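4.2 Sorting surface and upright storage

Most of the handling in the Suscombe study came down to two tables. Books arrive flat on a white one, and leave to a second table with a greenish top, pushed up to the wall, where the upright storage stands. Flat to upright, one item at a time. We logged 2,042 placements in all and kept 1,978 after cleaning (the rest had missing start times, mostly from April).

The flat stage matters more than we expected. A paperback left back cover up gives the sorter a blurb and a barcode, but no front title, so anyone filing by title has to turn it over or read the spine. Small lettering on a dark spine was the usual complaint.

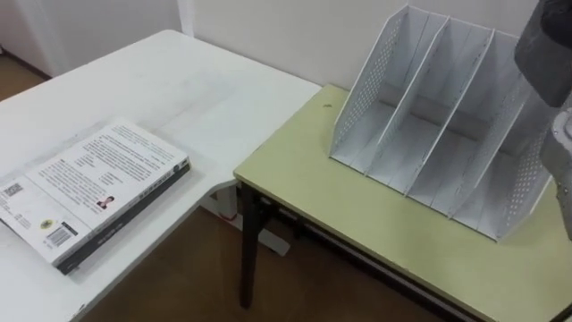 Kiri Bright disagreed with the weight we put on this, and argued in comments on the draft that people who file the same shelf every week stop reading titles at all, they go by thickness and color. We have no data against that. The Cervantes set was all new to our sorters, so the point stands and we leave it open.

Second issue is the gap. With the tables set at an angle the sorter has to reach past a corner, and thin items were the ones most often put down early, flat, in front of the organizer. We did not score these as errors. Maybe should have. Thin stock was also filed last in most sessions – left in a pile on the desk until the books were done

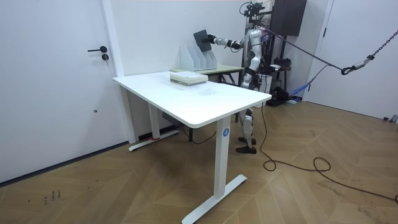 and then put away in one go, several to a slot. This inflates the per-item speed for thin stock and we correct for it in section 5.

Slot choice was less tidy than the Keltex protocol assumes. It asks for tallest items at one end and then down in order. Sorters mostly used whichever slot was nearest, then the one next to it. Hardcovers held themselves up fine, paperbacks leaned when they were alone in a slot and needed a 90 degree check at the end of the session. The Dastari scoring sheet has no box for leaning, so we added one by hand, wich slowed the first 3 sessions. 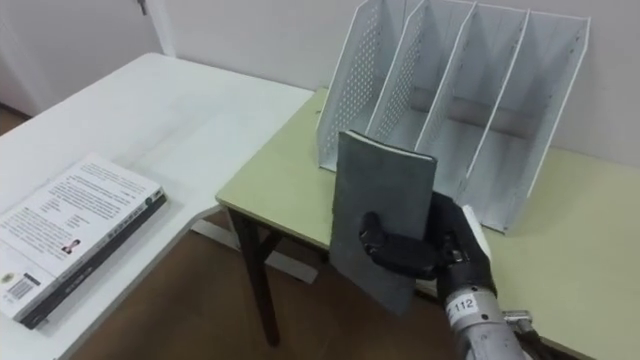 Figure 3. Gray hardcover held upright beside the four-slot organizer; paperback flat on the white table at left.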